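Do More Demonstrations Help? Project Report
Kekeli Abugri and Kwadwo Appiah
January 2026

The handout for the Gitar arm says that more demonstrations give a better policy. We doubted it in October and we still do. We recorded 488 episodes of the plate task by teleoperation and threw out 43, mostly for dropped plates or a stalled log. Kekeli drove most of them, so the set may say more about her habits than about plates.

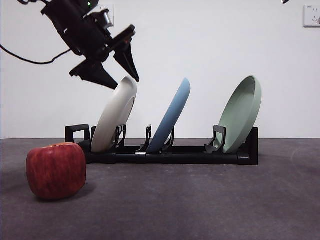

Why not keep the failed episodes? The training code we used copies whatever it is shown, so a dropped plate would be learned as readily as a good grasp.

We trained once on 300 episodes and once on everything we kept. The larger set looked slightly better, but we ran each policy on one afternoon only and wouldn't bet on the gap. Training loss fell nicely both times and told us very little. Fuseini Antwi thinks varied starting positions would matter more than volume. That's plausible, and we haven't tested it.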